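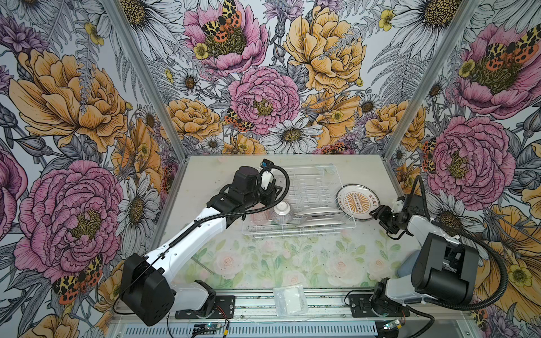 Running the Preserves Shed at the Jekulstead Show: what I learned on placement

Submitted February 22, 2022, for the Community Events unit

I should say up front that I'd never entered anything in a country show before this, let alone helped run a section of one. My nan used to take us when we were small and I mostly remember the dagwood dogs. So when the placement list went up and Jekulstead was on it, I put it first, thinking I'd be near the woodchop or the dog high jump. I got jams.

The Preserves Shed (everyone calls it that, though it also takes pickles, cakes and the kids' decorated biscuits) sits behind the poultry pavilion. My supervisor was Zoltán Bárány, the section steward, and my job was to look at how entries come in and get judged, then suggest changes before the next schedule goes to the printer in March.

How it ran before

Entries close on the Thursday night, but jars can be dropped off until the morning of judging. Each entrant fills out a paper form, gets a paper tag, and ties the tag on with string. The tag has a number on the front and the name folded under and stapled so the judge can't see it. I love this system, it's charming, and it falls apart the moment there's a queue. Staples come off. People write their name on the lid. One lady had printed labels with her own face on them and was very put out when we asked her to soak them off!

Then there are the classes. The schedule has been added to over the years and never trimmed, so you get "marmalade, any citrus", "marmalade, orange" and "orange preserve, thick cut" all on the same page. Entrants ask which one they should go in and every steward gives them a different answer. I gave a few different answers myself on the first morning before I worked out what thick cut meant.

What I did

First I sat with the old entry books and typed up the last six shows. This took far longer than I'd planned because the handwriting changes every year, and in one of the books somebody had spilled what I think was chutney. After that I stood at the drop-off table on entry morning and wrote down every question I was asked. I'd meant to do proper interviews with entrants as well, but people with a sponge in their arms don't want to be interviewed, so I chatted to them afterwards in the tea tent, when they were more relaxed (or crankier, depending on ribbons).

I also tried out two ways of doing the forms online. One was a plain web form that I made myself. The other was a ticketing site called Uvonow, which the show already uses for gate entry. Uvonow was tidier but it wanted every class set up as a "product", and an entry fee of fifty cents looked silly next to its booking fee. My form was ugly and it worked on a phone in the back paddock, so that's the one I kept going with.

What I found

Most of the questions at the table were about classes, which I expected. What I didn't expect was how many were about jars. The schedule says "plain glass jar, no commercial markings", and plenty of people read that as meaning the lid as well, so they'd gone out and bought plain gold lids for the day. Others turned up with old coffee jars. The judge told me she doesn't mind about lids at all as long as they're clean and they seal. That's one line in the schedule and it would have saved a lot of worry.

The old books showed me that some classes had hardly been touched. Two of them, tomato relish (green) and quince paste, had no entries at any show I typed up. Zoltán was sad about the quince paste. His mother used to win it.

The other thing was juniors. The Alach school bus gets in after drop-off closes, so the Alach kids only get in if a parent drives over separately. I had no idea until a mum from out there told me over a scone, and it isn't in any of the books because kids who don't enter don't leave a record.

What I'd change

Merge the marmalades into two classes, shredded and jelly style, with a sentence under each saying what it means. Say outright that lids don't matter. Keep the paper tags but print them from the online form, with the name on a tear-off stub that stays in the steward's box. Hold the junior biscuit table open until the bus is in. And leave quince paste on the schedule for one more go, with a small prize, which the Fodor bakery has said they'd put up.

What went wrong

My typed-up spreadsheet had a whole year pasted in twice and I didn't notice until I'd shown it to Zoltán, who was very nice about it. I also should have asked the judge things much earlier. I was a bit scared of her, and she ended up giving me the most useful half hour of the placement, plus a jar of her fig jam, which is nearly gone.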